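Bench notebook, cell simulation, bin handling
February, entry 13, started 9:40

Continuing from entry 12. Purpose today: go through the draft handling rules line by line against the simulated cell and mark which ones can be checked by script and which still need a person to look. Draft is Viorica's, second version. Kedir and Gebremedhin have read it. Benjie has not.

Scope reminder. The rules cover moving small-parts bins in and out of the rack. They do not cover guarding, stop categories or the risk assessment, which stay in the Feyisa cell file. Two people asked last week whether a clean sim run counts as evidence for the safety file. It does not. It counts as evidence that the program does what the program sheet says, with the geometry we gave it.

Rule 1. Declared start state. Every run begins from a state file that lists the pose of each bin, the content of each bin, and the finger opening. No run starts from "wherever the last one stopped." Checked by script. Three old runs in the Clututa folder have no state file at all. Moved them to a subfolder called unrated. Do not quote numbers from them.

Rule 2. Fingers open and empty before any approach to a bin. The draft says "gripper ready." Changed to "fingers open, nothing held, both confirmed in the log." Ready means something different to each of us.

Rule 3. Hold height. The hand waits above the highest fixed item within reach, with clearance, before going sideways. The draft measures clearance from the table surface. Wrong datum: the rack rails and the boxes on the rack are what the fingers would hit first. Datum changed to the top of the tallest seated item. Clearance value left at 195 mm for transfers, to be reviewed when Gebremedhin has the worst-case finger sweep.

Rule 4. Loose bins. A bin outside the rack has to be in the state file with its rotation as well as its position. The old program assumed a loose bin was square to the rack and closed the fingers on the corner if it wasn't. Script now rejects any loose bin entry with a blank rotation field. Tested with a blank, a zero and a nonzero value. Blank rejected, the other two accepted. A zero is legal but gets a warning, as most zeros in our files are defaults that were never edited. 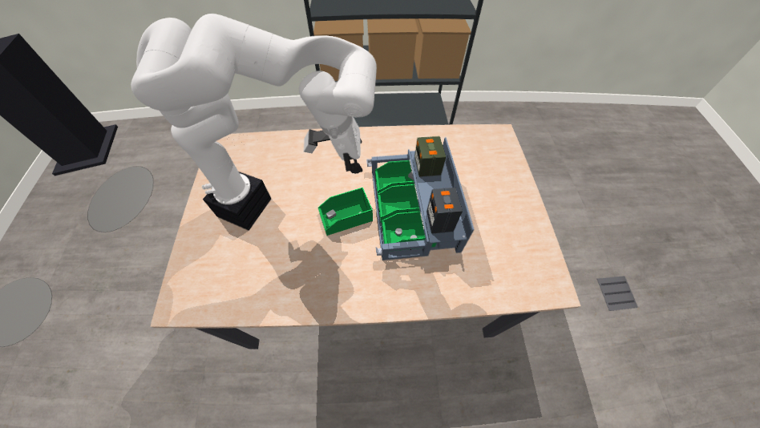 Sim cell, fingers open. Three green bins in the rack, fourth loose on the table and turned.

Rule 5. Contents. Draft says bins are "empty or full." Neither word fits a bin with one small item in it. Replaced with a content field: none, or item ID and quantity. If the field says none and the model has a body inside the bin volume, the run stops at load. Viorica objected that this will stop a lot of runs. Agreed, and kept.

Rule 6. Items not being handled. The dark boxes with the orange markings are keep-out volumes for the bin program. Contact with either one ends the run and is logged as a failure, including contact at low speed. The draft allowed "light contact." Struck. There is no force limit behind that phrase, and the contact model in Elavov is not good enough to support one.

Rule 7. Background. Shelving, cartons and the column stay in the collision model even though no planned path goes near them. Kedir had switched them off to save load time. Load with everything on: 3 s longer on my machine. Not worth it. Switched back on and locked in the base file.

Rule 8. Shadows and surface texture. Only matters for camera-based picks. Moved to an appendix. Open question whether the appendix should fix the light direction or require several. I would require several. Magdalini wants one fixed setup for regression and a separate varied set. Her version is probably easier to maintain.

11:15. Ran the rule script over the current batch. 1067 state files in, 13 rejected. Went through the rejects by hand:
— blank rotation on a loose bin: 9
— content field says none, body present: 3
— state file names a bin that is not in the model: 1
The last one is a typing error in the bin ID. Fixed. The other twelve go back to whoever wrote them, with the line number. I am not correcting these centrally, we did that last time and the same errors came back in the next batch.

Naming. Runs to be named by rule version first, then program, then run number. Vemov export cuts long names, so keep the program code to four characters.

Deviations. A run that breaks a rule on purpose is allowed if the header says which rule, who agreed, and when the deviation ends. "Temporary" is not an end date. Benjie has one open against rule 3 for the low approach test. It needs an end date before I will merge it.

To do:
Gebremedhin — finger sweep, both orientations.
Kedir — confirm the base file lock survives an export and reimport.
Viorica — version three of the draft with rules 2, 3, 5 and 6 as worded here.
Me — rerun the script after the twelve come back, paste the output in entry 14.

Stopped 12:30. Script and reject list are in the shared folder under the entry number.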